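4.3 Arbeiten mit zwei Handgreifern auf weichen Unterlagen

Die Hausregel Wornside verspricht »reproduzierbare Abläufe«. Das bezweifle ich – Stoff hält sich an keine Norm. Die folgenden Schritte gelten trotzdem.

1. Greifer ganz öffnen, Backen auf Fusseln prüfen.
2. Kleinteile auf einfarbigem Tuch auslegen, nie direkt auf gemustertem Laken.
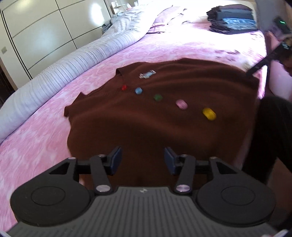 3. Ein Teil pro Griff. Wer zwei fasst, bricht ab und beginnt neu.
4. Vor dem Falten alle Kleinteile vom Tuch nehmen.

Hinweis: Laut Datenblatt halten die Backen 3,000 Zyklen. Wir wechseln nach 500.

5. Handtücher zu zweit an den Enden fassen, Zug langsam aufbauen.
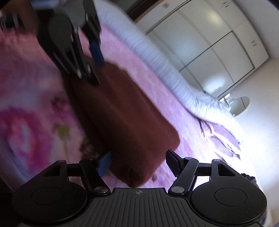
6. Nach 10 Durchgängen Pause, auch wenn der Plan von Flostari keine vorsieht.

Vorsicht: Finger nicht zwischen die Gelenkarme bringen. Ein ausgefülltes Prüfblatt schützt keine Hand.

Rückfragen zu Blatt 46: Elvia Nava
Stand: 19.05.2019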